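Workbench notebook, Plordale – January
Hand soap viscosity, pump bottle returns
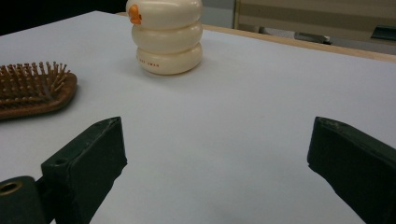

Background

Purba reports that the winter batch of Cillel hand soap comes out of the pump in strings and leaves a tail on the nozzle. Summer batch, same recipe on paper, did not do this. Retained samples of both are on shelf 2. Karkholm supplied the thickener for both batches but changed the drum size in between, and the lot sheets do not say whether the grade changed with it.

Working idea: salt level. The base is a plain sulfate surfactant with a betaine, and thickness rises with added salt up to a peak and then falls off. If the winter batch sits close to the peak, a small weighing error moves it a long way. The thickener would then be a side issue.

Samples

Winter retained, winter returned (from Purba, opened), summer retained. All three left on the bench overnight to reach room temperature. The returned sample had air in it and was spun down before anything else was done. Spindle changed after the first reading because torque was under the useful range. First reading struck out.

Morning, 9:40

Drew 100 g of each into tall beakers, lids on. Temperature in the water bath wandered until the circulator was topped up. Should have checked the level first. Waited, then measured winter retained, winter returned, summer retained in that order, and repeated in reverse.

Winter retained and winter returned agree with each other. Both are clearly thicker than summer. So the product is not changing in the bottle, at least over this period, and whatever happened was done by the time it was filled.

pH the same across all three within what the meter can resolve. Probe was recalibrated beforehand, slope fine.

Salt curve

Made up summer retained with stepped additions of brine, 11 steps, stirred slowly by hand to keep air out. Viscosity climbs steeply through the middle of the series and rolls over near the end. The winter value matches a point on the steep part, just short of the peak. Stringing starts at the same point by eye: lift a glass rod, watch the tail.

Did one addition past the peak as well. It thins and goes slightly hazy. Haze cleared on warming, came back on cooling. Not relevant to the complaint but worth having on record.

Pump check

Pumped 13 strokes of each into a tared dish. Output per stroke is lower for winter and the first two strokes are short in every case – priming, ignore them. Return stroke is visibly slower with winter. Spring and ball look normal after stripping the pump down, no deposit.

To do

Chloride titration on winter and summer retained. The silver nitrate on the shelf is past its date, order fresh.
Ask Karkholm for the grade code on both drum sizes.
Repeat the tail test at 15 C, bath permitting. Some of the Purba washrooms are unheated.
Dilution trial on winter with plain water, small steps, check preservative level before suggesting it to anyone.
Relabel the brine bottle, concentration has rubbed off again.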